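Gripper project: where we've got to
Monday, July 18, 2022

The two-finger gripper that Kanako Ogura and Milagros Tolentino have been building at the Stona workshop is on its third set of fingers. The first set bent at the root as soon as the motor pulled hard. The second was stiff enough but took most of a day to print, and a mistake in the hole spacing meant the fingers would not line up with the bracket.

The new ones are shorter and thicker, with steps cut into the edges so that they catch on the rim of a box as well as closing flat on it. Milagros drew them in March and then left them alone while the group sorted out the wrist joint, which had some play in it. That has been cured with a second bearing and a longer bolt.
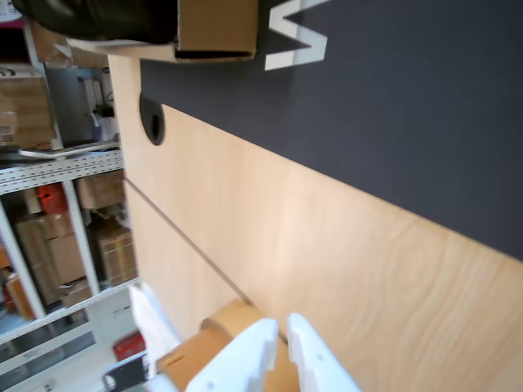 Cardboard is what we are practising on for now. It is free, it shows every mark, and it does not matter if it gets crushed. Kanako has set the closing force low and is raising it a little each week, writing down the setting at which a tube starts to give. The notes are in the Kvaran folder on the shared drive, under "grip".

The control board is still the old one. It drops its connection if the arm is left idle for more than 12 minutes - we think this is a setting and not a fault, but have not found it yet. If you have used a Grorus board before, please have a word with Kanako.

So far the build has cost 200 pounds, most of it on motors. We need M3 bolts, short lengths of ribbon cable and a spare power supply if anyone has one at home. There is room for two more people on the wiring, and no experience is needed beyond being able to solder.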